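About Pineo

Who we are

Pineo is a small company with a fairly big question on its hands, and the question is whether a machine can do the chores yet. We mean the ordinary ones: clearing a table, folding a napkin, putting the cups back where they came from, sweeping up at the end of a shift in a shop. People ask us about it at nearly every party we go to, usually with a pile of their own dishes in mind, and we have gotten used to giving a long answer.

The short answer is "some of them, on a good day." If you have time for the long one, pull up a chair!

How we got started

Gareth Lockwood and Kwabena Amegashie met while working on packing machines, the kind that do one thing very fast and stop dead when a box arrives crooked. Over a good many lunches they talked about why a machine that could seal cartons all night couldn't be trusted to wipe down the bench it stood on. Gareth thought it was a matter of better hands. Kwabena thought it was a matter of more practice. They are still having that argument, and the rest of us have picked sides (and switched them, more than once).

There are 7 of us now, plus our friends at Pondow, who make fingertip pads and are very patient about how many we wear out.

What we do all day

Our main project is called Kettle, named for the first chore we tried and the one we're still a little sore about. Kettle is a growing collection of household and shop-floor jobs, each one done by a person first, with grippers in place of fingers, so that a robot has something to learn from. So far we have 2,191 recorded runs through everyday jobs, and 846 of those are tabletop work, which is the part we like best and complain about most.

Our second project, Wustix, takes the same idea out to small shops: restocking a shelf, sorting returns, getting a bin from one end of a bench to the other without spilling it.

Can they do it yet?

Well, it depends on the chore. Picking up a solid object from a clear spot is in pretty good shape. Flat things are harder than you would think. A napkin or an envelope lying on a table gives a gripper almost nothing to grab, and a tablet lying face up is not much kinder. Anything with flowers in it makes everybody in the room hold their breath. 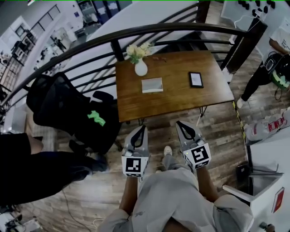 Then there's the matter of deciding what belongs where. You and I know a dried leaf is trash and a petal still on the stem isn't, and we know it without stopping to think. Teaching that to a machine takes a great deal of showing, and then showing again with the vase moved over a few inches. We would not leave one alone with your grandmother's china, and we tell visitors so, even the ones who came hoping to hear otherwise.

Come and say hello

We love company. If you run a shop, or keep a house, and there's a chore you would happily hand over, write and tell us about it in as much detail as you can stand. Gareth reads all the mail about kitchens and Kwabena takes the workshops, and one of them will write back, probably at some length.

Page last updated 2018-05-28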